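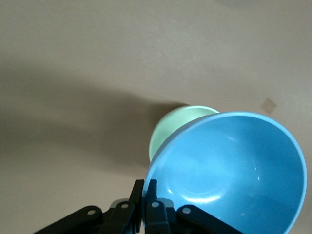 나딕 소비생활연구회 생활용품팀

보도자료
2026년 9월 9일

'평생 쓰는 주방용품' 광고, 근거 자료 낸 업체는 5곳뿐

나딕 소비생활연구회 생활용품팀은 '평생 사용', '반영구', '변형 없음' 등의 문구를 내걸고 판매되는 주방용품 263개의 광고를 살펴본 결과를 발표했다. 조사 대상은 볼, 채반, 도마, 밀폐용기이며 드렌다흐와 드로롬스테드 두 지역의 매장과 온라인몰에서 지난 6월에 수집했다.

생활용품팀은 각 판매업체에 문구의 근거를 서면으로 요청했다. 시험 조건과 결과가 함께 적힌 자료를 보내온 곳은 5곳이었다. 나머지는 답이 없거나 "고객 만족도가 높다"는 취지의 회신에 그쳤다. 만족도가 내구성의 근거가 될 수 있는지 다시 물었으나 추가 설명은 받지 못했다.

받은 자료도 그대로 믿기는 어려웠다. 유통업체 초르노볼이 제출한 시험서에는 '세척 300회 후 이상 없음'이라고 적혀 있다. 하루 한 번 씻는다면 채 1년이 되지 않는 횟수다. 이를 '평생'이라고 부르는 계산법은 시험서 어디에도 없었다. '이상 없음'을 누가 어떤 기준으로 판정했는지도 빠져 있다.

색상과 재질에 관한 표현도 문제로 꼽혔다. 같은 플라스틱 볼을 두고 한 쇼핑몰은 '프리미엄 신소재', 다른 쇼핑몰은 '친환경 소재'라고 소개했지만 표시사항의 재질명은 같았다. '친환경'이 원료를 말하는지, 포장을 말하는지, 재활용 가능성을 말하는지 밝힌 상품 설명은 찾지 못했다. 가격은 이런 문구가 붙은 쪽이 대체로 높았다.

업계 일부에서는 이번 발표에 앞서 '자율 문구 개선 선언'을 내놓았다. 생활용품팀은 선언의 효과를 아직 기대하지 않는다. 선언문에는 시한도, 지키지 않았을 때의 조치도 적혀 있지 않다. 과거 보증기간 표기를 둘러싼 비슷한 약속이 있었으나 이행 결과가 공개된 적은 없다.

이번 조사에도 한계가 있다. 제품을 직접 시험하지 않았으므로 조사 대상의 내구성이 나쁘다고 말할 수는 없다. 확인한 것은 광고 문구와 근거 자료 사이의 간격이다.

생활용품팀은 판매업체에 시험 횟수와 온도, 판정 기준을 상품 페이지에 함께 표시할 것을 요구했다. 회신 기한은 발표일로부터 20일이며, 받은 회신은 업체명과 함께 연구회 누리집에 원문으로 싣는다. 소비자에게는 '평생'이라는 말보다 재질명과 내열온도, 교환 조건을 먼저 확인할 것을 권했다.

문의: 나딕 소비생활연구회 생활용품팀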